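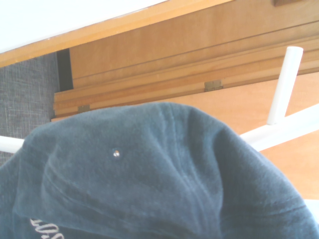

Does salt in the first wash stop dark cotton from fading?

It makes no difference we can measure. Salt helps while the dye is going into the cloth, but once the cotton is dyed and rinsed, a salty wash bleeds as much as a plain one.

2026-04-10, dye bench, Trirkorum notes

Finished the salt question off this morning. Swatches cut from the Besson cotton twill, navy, same bolt as the August lot. Plain wash in 2,000 mL tap water with a level spoon of Zakance powder, salt wash the same with a handful of cooking salt added. White cotton strip stitched to each one to catch the bleed. Strips dried flat on the rack, then compared against the grey scale at the window and again under the lamp. Same grade both ways. Bernadette Vasseur read them without knowing which was which and came to the same grade.

The rinse water was a different story. Salt jar looked clearer at first and I nearly wrote that down as a result, but after standing over lunch the two jars matched. Don't read rinse jars straight away.

Light cabinet: Plevum lamp now at 548 hours. The manual says to change the tube at 900, so it can wait. Swatch 3,222 is the one with the torn corner, don't bin it, it's the only piece left from before we changed suppliers. It has gone a bit purple on the exposed half, which the newer cloth doesn't do. Different dye, I'd guess, or a different finish on the cloth. Besson haven't answered the email.

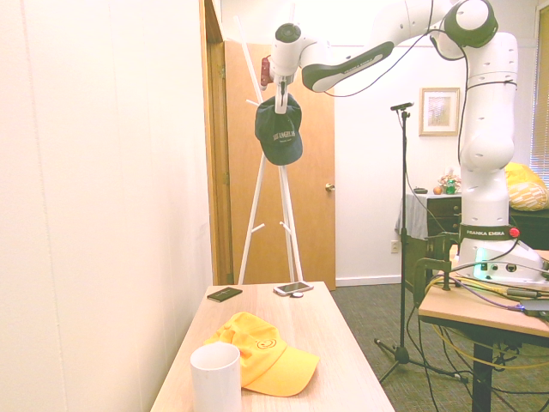 Navy cap, brim down, Los Angeles lettering in white.

Cold wash against warm is next. I want to run it on brushed twill as well as plain, as the brushed cloth looks faded sooner than it is. The surface fibres wear off and the paler ones underneath catch the light. That's abrasion and shouldn't go in the fading column. We mixed the two up last August and had to throw out a page of readings.

Drying: inside out and in the shade for everything from now on. The line by the back door gets full sun after two and I've moved the rack to the south wall.

Stitching thread bled on one of the white strips, blue spots along the seam. Used the wrong reel. Marked it and left it out of the comparison. Undyed polyester thread only, top drawer.

To do: order grey scale cards, the current set has a thumbprint on the 4. Wash out the small beaker. Chase Besson again.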